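Speaker notes: "Do you need that thread pool?"
Evening meetup, February. Slot is 7:10 pm, after Sabine Sperling's bit on build caching.

Get the mic sorted first. Terminal font bigger than last time. Close the mail client.

OPENING

Say who I am, say I write image code for fun and have done it too long. I maintain Nudero, a small photo viewer with a few filters bolted on. Most people here won't have heard of it and that's fine.

Ask for hands: who has made a program faster by adding threads? Then: who measured it before and after, on the same machine, with the same input? Expect fewer hands. Don't be smug about it.

My position, up front so they can argue with it all the way through: I think most of the threading in small desktop programs is there because somebody enjoyed writing it. I include my own. I had a lovely work queue in Nudero. I was proud of it. I deleted it over two weekends and I'm going to show what happened.

THE OLD DESIGN

Every filter cut the picture into tiles. Tiles went on a queue, workers pulled them off, a collector put the results back. 8 workers by default, on the grounds that my machine had 8 cores. That was the whole of the research.

Show the queue code. Scroll slowly. Point out the lock, then the second lock that protects the counter I added when the first lock turned out to be slow. Pause there, somebody usually laughs.

Ronaldo Cordeiro asked me last year why the blur was slower on his laptop than in Kalero, which does everything on one thread. I told him his laptop was old. It was a lazy answer. He sent me a profile and most of the time was going into waiting.

WHAT I MEASURED

One 400 megapixel scan for the big case, and a folder of ordinary phone pictures for the normal case. I ran each thing 10 times and threw away the first run. Slide has the chart. Read the axis out loud, people at the back can't see it.

Big scan: the pool helps. I'm not going to stand here and say otherwise.

Phone pictures: the pool loses to a plain loop on every filter except the sharpen. Waking the workers costs more than the work. Nearly everything anybody opens in Nudero is a phone picture.

Be careful with this part. It is one program on one machine with filters I wrote myself. If somebody says their numbers differ, believe them and ask to see the code. I don't trust charts in talks and I don't see why they should trust mine.

THE BORING FIX

Row order. The vertical pass of the blur was walking down columns, so it missed the cache on nearly every pixel. I changed it to handle a strip of columns at a time. It's a small patch, fits on one slide, show it whole.

After that the single-threaded blur beat the old pooled one on the phone pictures, and got close enough on the scan that I stopped caring. I should have looked there first. I had known about column walks for years and still reached for threads.

Then the float to integer conversion in the inner loop. Mention it, don't dwell. If time is short, skip straight to Pradent.

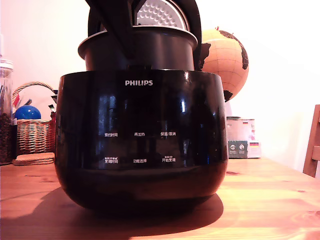 Does this mean a small program should never use threads?

Keep one for loading and decoding files, so the window doesn't freeze while a slow disk wakes up. Past that, add them when a measurement on real input says they pay for themselves.

PRADENT

Pradent is the library everyone is going to bring up, so bring it up first. It promises to pick the number of workers for you. I tried it for a month. The interface is decent and the docs are better than most.

What I don't buy is the claim that it adapts. On my phone pictures it always picked the full set of cores, and lost to the loop in the same way my own queue did. Maybe there's a setting. I asked on the list and got two answers that contradicted each other. If anyone in the room knows, I would like to hear it in the break.

Same doubts about the Ehlers scheduler, with less evidence. I only got it building on the second try and I haven't run the full set. Say that plainly.

DEMO

Open the phone folder. Toggle the old branch and the new one with F2. Do the blur, then the sharpen, since the sharpen is the one where I lose. Don't hide it.

If the projector machine is slow, use the recorded numbers and say they're recorded.

QUESTIONS

Likely ones:

GPU. I haven't tried it. Copying the picture over and back worries me for small files, but that's a hunch and I've just spent the whole talk complaining about hunches.

Vector instructions. Compiler does some of it once the rows are in order. I checked the output for the blur only.

Will the pool come back for big scans? Possibly, behind a size check. Sabine thinks I should have done it that way from the start. I'd want to see how much code it drags back in before I say she's right.

Leave the link to the branch on the last slide. Unplug the adapter, it's mine.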